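Workshop > Notebooks > Chores bench > Grip pads and wiping
Reading time: 4 min

Reading back the July pages before starting again. I wrote then that wiping a table would be the easy one and we'd be on to folding by autumn. We are not on to folding.

State of things. The hand-held gripper has done 3,423 logged closes on the pads that are on it now. The Kadurness lot reckon their wrap is good for 2,000 before you need to look at it, so we're well past that and it shows. Left pad has a torn flap sticking out along the right edge and pale threads hanging off the bottom. Right pad is creased across and lifting near the top corner. Both still on, both still dark green where they aren't frayed.

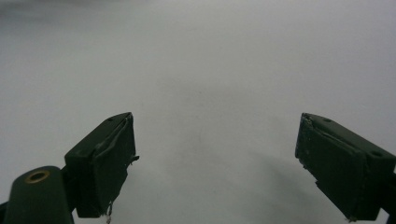 My worry is what the worn pads do to the numbers. If a cloth gets caught on that flap it will count as a good grip, and we'd be crediting the machine with something a bramble can do. I'd want the whole July set for cloths run again on fresh wrap before anyone quotes it outside this room. The spoons and lids I'm less bothered about.

Wiping, then. The claim in the Trorotness write-up is that a two-finger gripper "handles everyday surface cleaning". I've read it three times and can't find where they say who decided the surface was clean. A person wiping a table looks at it slantwise, feels a sticky bit through the cloth, goes back over it, scrapes with a nail if need be. Ours goes where it was shown to go. Jam gets the same two passes as bare table. I could write a rule for jam, but then there's candle wax, and the ring under a plant pot, and so on until I've spent longer than it would take to wipe every table in Cladberg by hand.

Same trouble with a plain pale surface generally. Grey on grey, soft shadow from the fingers, nothing to get hold of by eye. I asked the tracking program to mark anything that wanted cleaning and it marked the shadow. Turned the threshold down and it stopped marking the shadow, and also stopped marking a smear of flour I'd put down on purpose. There may be a setting in between. I spent most of the morning not finding it.

Things to do:
- rewrap both fingers, old pads in a bag with the count written on
- trim threads flush next time, don't pull them
- flour test again with the lamp moved to the other side
- ask Yensuk for the thinner tape, the thick stuff buckles at the bend 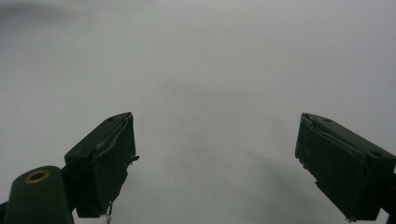

Cladberg, Oct 20, 2018

Carried on after lunch. Tried the cloth pick-up from flat, 6 goes, no cloth folded beforehand to help it. Got 2. The other four the fingers closed over the top and came away with nothing. A cloth lying flat is the normal state of a cloth, so I'm not inclined to be generous.

Opening width is fine – I'd had a note to check it and there's plenty of gap for anything in the cloths box. The trouble is the last few millimetres, getting under an edge. We do that with a fingertip and don't notice doing it.

My view for now, same as in July but grumpier: good enough to move a known thing from a known place, and on the shop floor that may pay for itself. For the kitchen I'd still buy a sponge. Will change my mind when it finds the flour.

Lamp bracket is loose again, by the way. Needs the long hex key.

Contact the workshop | © 2018 Chores bench notebooks | Back to top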